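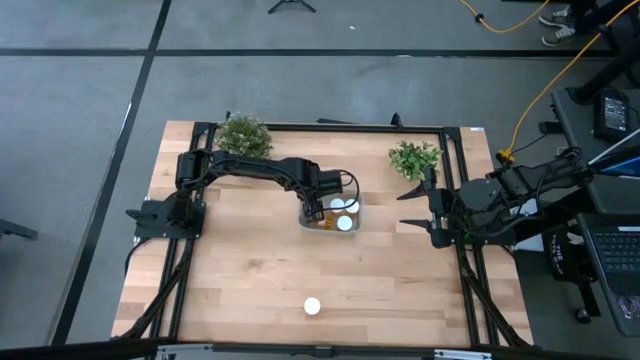

Chapter 2
Reading a Claim from the Lab

A company called Voltitz once told its investors that it had taught a yeast to make a headache drug out of sugar. The claim was true. The yeast made the drug, the lab measured it, and the numbers held up when a second lab checked them. What the investors did not ask was how much sugar went in, how much drug came out, and how long a tank of that yeast would keep working before it quit. The company closed within 19 months.

This chapter deals with claims of that kind. Chapter 1 described how a gene is moved from one living thing to another and how the cell reads it. You may have come away thinking the hard part is getting the gene in. It was, once. Today a patient student can do it in a week, and the trouble starts afterward.

A cell has no interest in your product. Every bit of energy it spends on making your drug or dye is energy it can't spend on growing. Now and then a cell in the tank loses the new gene by accident, or picks up a fault that shuts it off. That cell grows a little faster than its neighbors. So do its offspring. Give them 40 generations and they may have taken over the tank, and the tank will look perfectly healthy.

Sigrún Bundgaard ran into this while working on a blue dye at Batari. Her small flasks gave a deep color every time. The large tank, which held 2000 liters, turned pale by Sunday. Her first report blamed the air supply. Her second blamed the sugar. Only when Troels Hviid spread samples on plates and looked at single colonies did the team see that most of them were white.

Be careful with the word "works." In a press release it often means that the product was found at least once. In a paper it should mean that the result was repeated, with a control, and that the authors say how many times. On a factory floor it means something stricter still -- that the thing can be done on an ordinary day by someone who didn't invent it. These are three different tests, and passing the first says very little about the third.

The same doubt should be applied to failures. When Pultora announced that its bacteria could not be made to digest wool, many readers took the matter as settled. Grímur Blöndal read the methods section and found that the team had tried one strain at one temperature. That is a thin basis for "could not."

Section 2.1 covers yield, and why two labs can report very different figures for the same strain. Section 2.2 returns to the problem of lost genes. Before you go on, find a news story about an engineered microbe and write down what was measured, in what size of vessel, and for how long. If the story doesn't say, write that down too. You will need your notes for the first exercise.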